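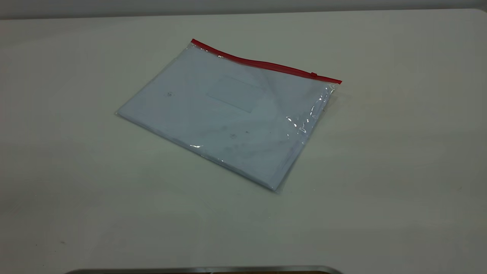

Sundqvist Street Community Garden
Minutes of the April general meeting

Held in the Damari Hall side room, Wednesday, 7 p.m.

Present: Lovisa Strömberg (chair), Kjell Myklebust (minutes), Ingvild Løken, Vilgot Løken
Apologies: Bendik Rønning

1. Previous minutes
Accepted with one correction. The hose reel is on the north fence, not the south. Moved Ingvild, seconded Vilgot.

2. Water
The bill for the quarter was higher than the last one. Vilgot checked the meter on two mornings with all taps off and it was still moving. He thinks the leak is between the meter and the first standpipe. Soltetti Plumbing can look at it next week and the call-out is $100. Agreed to go ahead. Until it is fixed, the last person out each evening is to turn the water off at the meter.

3. Plots
Plot 5 has been given up. Next on the waiting list is a family from Rulley Road and Lovisa will ring them. Plot 3 is overgrown along the path side and the couch grass is getting into its neighbours. Ingvild has spoken to the holder, who asked for another month. Agreed.

4. Compost
Bay two is too wet and has started to smell. Members are asked to add dry leaves or torn cardboard each time they bring kitchen scraps. No citrus in the worm farm, please. Kjell will repaint the sign, as the old one has faded.

5. Seed swap
To be held in the hall after the next working bee. Seed should be labelled with the variety and the year it was saved. Small zip pouches or paper envelopes are both fine. Beans and peas need to be fully dried before they are packed. Ingvild has broad beans and two kinds of lettuce to give away. Vilgot asked whether garlic could be included and it can.

6. Annual fee
Lovisa proposed leaving the fee at $40 per plot. Kjell would like to see the repair bill first. Held over to the next meeting.

7. Other business
The shed padlock is stiff and wants graphite. Bendik has the spare key and will be asked to bring it back. The wheelbarrow tyre is flat again.

Meeting closed 8.15 p.m.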